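Progress Report to the Rutherford Fund
Relocation Support Program, April reporting period
Submitted by Mokum Household Relocation Services

## 1. Scope of this report

The present report covers the second half of the grant year. It describes work carried out under the relocation support agreement, under which Mokum provides packing, transport and short-term storage to households that must leave their homes on limited notice and cannot meet the cost of a commercial move. Spending is reported separately in the financial return. Matters carried over from the previous report are dealt with in Section 5.

The service area is unchanged and consists of the town of Bremero and the outlying addresses listed in the agreement. Requests from outside the area were referred to the county housing office and are not counted in the figures below.

## 2. Households served

During the period the program received 82 requests for assistance. Of these, 69 resulted in a completed move. A further 11 were withdrawn by the household before a date was set, in most cases when a lease was extended or a relative offered transport. The remaining 2 are scheduled and will appear in the next report.

Most moves were from one apartment to another within Bremero. A smaller group involved households going into temporary accommodation, with the bulk of their belongings placed in storage. These moves take longer to plan. The inventory must be split at the outset between what travels with the family and what goes into the unit, and a mistake at that stage is costly to correct once the unit has been loaded to the door.

The agreement sets a target for the time between a first call and a confirmed moving date. The target was met in the first part of the period. It was missed during the end-of-month peaks, when leases in Bremero tend to expire together and trucks are hardest to obtain. Mokum has since reserved one vehicle for program use in the last week of each month. The effect of this change cannot yet be assessed.

## 3. Packing and inventory

The revised packing procedure came into use at the start of the period. Crews now pack by room and by urgency, and each carton receives a label on two sides showing the room, the order of unloading and whether it is to be opened on the first night. Clothing and bedding are packed last and unloaded first. Under the former procedure, soft goods were used as padding between furniture, which saved cartons but left families searching through the truck for coats and sheets late in the evening.

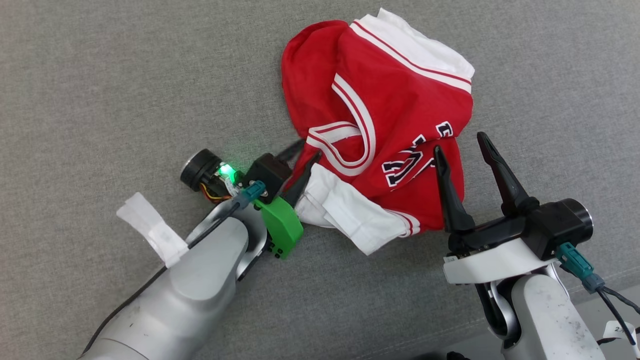 Leonie Maihi wrote that the first-night labels had made more difference than anything else in the move, and that the children were in bed by eight with their own blankets. She asked, however, that households be given the labels a few days ahead of time, as she would have sorted the closets differently had she known how the cartons would be grouped.

Mokum accepts the suggestion. A label sheet and a one-page guide will be mailed with the confirmation letter from the next period onward. The guide has been drafted and is being translated into the languages most often requested by callers.

Similar comments were received on the exit survey. Several households reported that the inventory form was too long to complete during a working day. The form has been shortened by removing the estimated value column, which the insurer does not require for claims below the deductible. A separate sheet remains available for items of high value.

Damage claims fell compared with the previous period. Those that were received mostly concerned flat-pack furniture that had been moved assembled. Crew leads have been instructed to take such pieces apart where the fittings allow, and to note on the inventory where they do not. Hardware is bagged and taped to the largest panel.

## 4. Storage

Short-term storage is provided at the Alance site under the arrangement described in the original proposal. Occupancy was high throughout. At the busiest point of the period every program unit was in use, and one household's goods were held overnight on a locked truck before a unit was released the following morning. No loss or damage resulted, but the arrangement falls below the standard set out in the agreement and was reported to the Fund's program officer at the time.

The main cause was late collection. Households in temporary accommodation are often unable to say when a permanent address will be available, and the standard term expires before they are ready. The following measures have been adopted:

- A reminder call is made well before the storage term expires, in addition to the letter.
- Extensions are granted on request, once, without a new application.
- Goods from smaller inventories are combined in partitioned units, with separate locks and separate inventory sheets.
- Cartons that the household may need during the term are placed at the front of the unit and marked on the plan.

Climate-controlled space is limited to a small part of the site. It is assigned first to households storing musical instruments, medical equipment or upholstered furniture for longer than the standard term. Clothing is stored in sealed cartons or wardrobe boxes. Crews have been reminded that garments must be fully dry before sealing, and that plastic bags are acceptable for transport only.

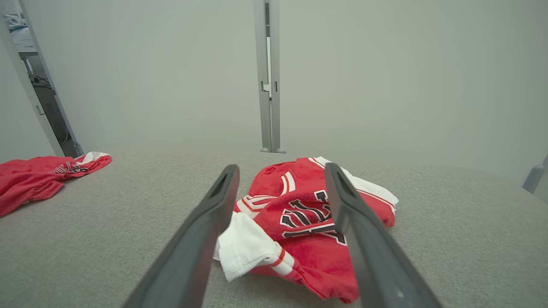 Access hours at Alance were extended into the early evening on a trial basis. Usage has been steady, particularly among tenants who work day shifts, and the site operator has agreed to continue the later hours through the end of the grant year at no added charge. Should the operator seek a fee after that date, Mokum will bring the matter to the Fund before making any commitment.

## 5. Matters carried over

**Crew training.** The previous report noted that new crew members were being assigned to moves before completing the lifting and stair-carry course. This has been corrected. No crew member now works on a program move without a signed training record, and the records are available for inspection at the Mokum office.

**Elevator bookings.** Two of the larger apartment buildings in Bremero require advance booking of the service elevator and charge a deposit. The deposit had been falling on tenants. It is now paid by Mokum and recovered after the move. One deposit remains outstanding, pending a dispute over a scratch to the elevator door that predates the move according to the crew lead's photographs.

**Translation.** Telephone interpretation is in place for the first call and for the pre-move survey. It isn't yet available on moving day itself. A quotation has been requested.

## 6. Staffing

The dispatcher position was vacant for part of the period, and scheduling was handled by the operations manager. The position has been filled. Crew numbers are otherwise stable, and overtime was held within the approved budget apart from the end-of-month peaks described in Section 2.

## 7. Plans for the next period

Mokum intends to complete the two scheduled moves, issue the label sheet and guide, and report on the reserved vehicle with waiting times shown month by month. A review of storage demand at Alance will also be carried out. If occupancy continues at its present level, a request to transfer unspent fuel funds to the storage line will be submitted to Rutherford for approval, with supporting figures.

The Fund is asked to confirm whether the exit survey should continue in its present form. The response rate is satisfactory, but the questions on transport no longer match the service as delivered, and a revised draft can be supplied on request.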